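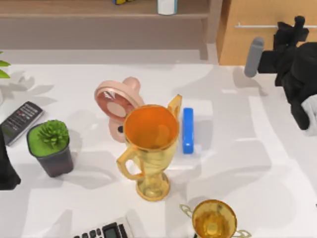
Display table, golden trophy cup at center. See item 4.3.

VUDLOW COMMUNITY HALL
Pre-Event Safety Inspection Checklist, with Comments
Date of inspection: January 18, 2018
Event type: Annual awards evening, seated, with buffet
Inspected area: Main hall, lobby, kitchen, rear storage
Posted capacity: 287 seated
Form revision: March

Ratings used on this form
OK = meets requirement
C = corrected during inspection
F = follow-up required before doors open
N/A = does not apply to this event

SECTION 1. EXITS AND WALKWAYS

1.1 All exit doors open fully from the inside without a key. OK
Comment: Four doors tested. East door closer is slow but latches. No action.

1.2 Exit signs lit on normal power. OK

1.3 Exit signs and emergency lights stay lit on battery for the full test period. F
Comment: Lobby unit dropped out after 19 minutes. Minimum on this form is 30. The unit is a Voltik twin-head, battery date code not readable. Replace the battery and repeat the full test. A short press of the test button does not count as a repeat.

1.4 Main aisle clear width matches floor plan. C
Comment: Two rows on the west side had drifted into the aisle. Chairs moved back to the floor tape. Tape is lifting near row six and should be pressed down or replaced.

1.5 No storage in exit paths, inside or outside. C
Comment: Folded tables were leaning against the wall beside the rear exit. Moved to storage. Outside landing clear, salted, no ice at time of inspection.

1.6 Floor mats flat, edges not curled. OK

SECTION 2. ELECTRICAL

2.1 Panel accessible, door closed, circuits labeled. F
Comment: Panel is accessible. Circuits 11 and 13 are both labeled "stage left." Trace and relabel. The printed directory inside the door is from before the kitchen rewiring and should be removed once a new one is posted.

2.2 Extension cords rated for the load, no splices or damaged jackets. C
Comment: One cord with a cut jacket taken out of service and tagged. Do not tape and return.

2.3 Power strips not connected in series. C
Comment: Two strips found in series behind the sound table. Separated. Sound table now feeds from the wall outlet on circuit 9.

2.4 Cords crossing walkways covered. F
Comment: Cable ramp needed between the sound table and the stage. The ramp in storage is too short by one section.

2.5 GFCI outlets in kitchen and restrooms trip and reset. OK

2.6 Coffee urns on separate circuits. OK
Comment: Both urns running together with the warming cabinet off. Repeat the check with the cabinet on if the caterer plans to use it.

SECTION 3. FIRE PROTECTION

3.1 Extinguishers mounted, visible, gauge in range, tag current. F
Comment: Hall and lobby units in order. Kitchen unit, tag number 1197, has a gauge in range but the monthly initials stop two months back. Givell to inspect and re-tag.

3.2 Sprinkler heads clear of decorations and stacked goods. OK
Comment: Keep the balloon arch away from the stage heads. Ribbon tails should not be tied to piping at any point.

3.3 Stage curtains carry a flame-resistance label. OK

3.4 Open flame. N/A
Comment: Battery candles only. The application lists none on the buffet.

3.5 Alarm panel shows normal, no trouble lights. OK

3.6 Pull stations visible and not blocked. C
Comment: Coat rack moved away from the lobby pull station.

SECTION 4. FURNITURE, STAGE AND DISPLAYS

4.1 Folding table legs locked. C
Comment: Three tables had one leg brace not fully seated. All locked by hand and load checked. One further table has a bent brace and has been marked DO NOT USE.

4.2 Chairs sound, no cracked welds or missing feet. OK

4.3 Display tables stable, tall items set back from the edge. OK
Comment: Place the tallest award near the middle of the table with its whole base on the tabletop. Side handles can catch sleeves, so leave reach room on both sides. Tables with heavy awards should not share a wall with the coat line.

4.4 Stage steps secure, handrail tight, edge marked. F
Comment: Handrail has roughly an inch of play at the lower post. Tighten the base bolts. If play remains, close the right-hand steps and route award winners by the left.

4.5 Lectern stable, microphone cable secured. OK

SECTION 5. KITCHEN AND FOOD SERVICE

5.1 Hood filters in place and free of heavy grease. OK

5.2 Gas shutoff labeled and reachable. OK

5.3 Floor dry, drain covers seated. C
Comment: One drain cover reseated near the dish sink.

5.4 First aid kit stocked, burn dressings in date. F
Comment: Burn dressings expired. Gavalas supplies the refill pack used in this kit. Order two, keep one in the office.

5.5 Refrigerator at or below 40 degrees F. OK

FOLLOW-UP ITEMS

1.3 Lobby emergency light: battery, full repeat test
2.1 Panel: trace and relabel circuits 11 and 13
2.4 Cable ramp, one added section
3.1 Kitchen extinguisher: inspection and tag
4.4 Stage handrail, right side
5.4 Burn dressings

Items 1.3, 3.1 and 4.4 must be closed and initialed before the public is admitted. Items 2.1 and 5.4 may be closed with a work order number. Item 2.4 may be closed by moving the sound table to the stage side, in which case attach a revised floor plan.

Initials: ______ Work order: ______
Recheck completed: ______

Keep the signed copy in the hall office with the floor plan.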